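Lorngate Town Forum > Local News and Politics > Should the council rename Medrano Street?

Started by old_wharf, October 17, 2020

old_wharf
For anyone who missed it, Councillor Theophilus Issahaku has put in a motion to rename Medrano Street. He says the man it was named after made his money from plantations and the town shouldn't be honouring him. The petition in support has 3,084 names on it. It goes to the full council in February. I live on the street and I'm against it. I have no love for Medrano, but I've had that address for 43 years.

pennyfields
Signed it last week. Most people I spoke to had no idea who he was until they read the leaflet. Changing your address is a nuisance but it's a nuisance you go through once.

T_Brandreth
How many of those names live in Lorngate? The petition is online and anyone can sign. There are 370 households on the street and I would like to know what they think before anybody else is asked.

pennyfields
The council has to write to every household before it can change a street name. It's in the motion, page 3.

old_wharf
Writing to us and listening to us are two different things. We were written to about the parking as well.

Wollness_Rd
I went to the ward meeting at the Stumomari centre. Valter Aasen spoke against. His argument was that a plaque explaining who Medrano was would do more good than taking the name away, as people would at least read it. Issahaku said a plaque under an honour is still an honour. Both were given a fair hearing and it was more polite than this forum usually is.

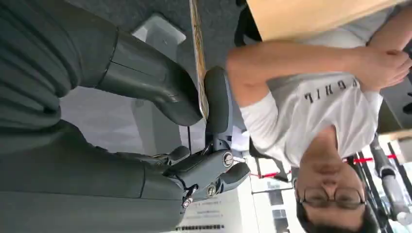 Robot hand and black curved object, grey carpet behind

Nearly all the questions were about cost. The council would pay for the new signs. It would not pay for businesses to redo their vans and headed paper, and the man from the tyre place was not happy about that.

T_Brandreth
So the plaque is cheaper and tells people more. I don't see the case against it.

marl_and_clay
The case against it is that some of us have to write his name on every form we fill in. My grandparents came from the island where he had his estates. I have lived at the top end of the street for years and I would change it tomorrow.

T_Brandreth
Fair enough, I hadn't thought of it from that side. I still think residents should get a vote.

marl_and_clay
I'd be happy with a vote. I think it would be closer than you expect.

old_wharf
Does anyone know what the new name would be? If I'm going to lose the old one I'd like to see what I'm getting.

Wollness_Rd
Not decided. Suggestions go to the clerk in writing, and the form is at the library desk.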